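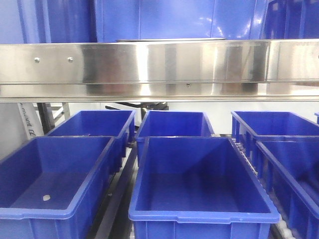
Tarnura Parts Hall - Gallery

The Tarnura hall opened to customers in March. It serves the Flukby and Sulerov sites and keeps 3,039 part numbers in blue plastic bins. Visitors are received at Door 8.
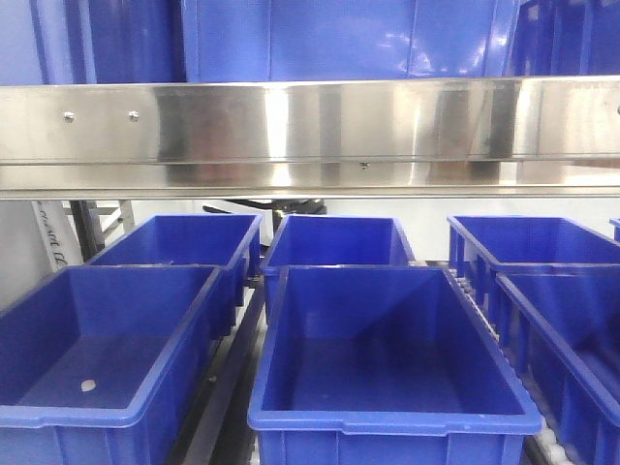
Empty bins on the lower conveyor, with further containers on the level above the steel beam.

Steel surfaces in the hall are inspected by Weidemann every 29 days. Scratches are recorded - polished metal shows them readily - and panels are replaced when an edge is damaged.
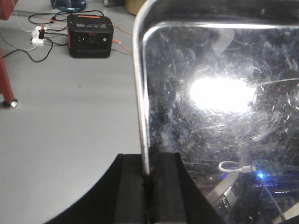

Replacement panels are ordered through the Sulerov office.
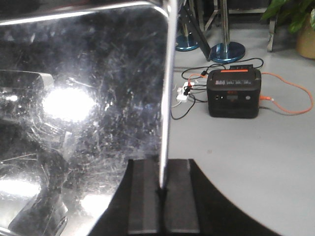
Polished metal sheet with fine scratches; portable power station on the floor.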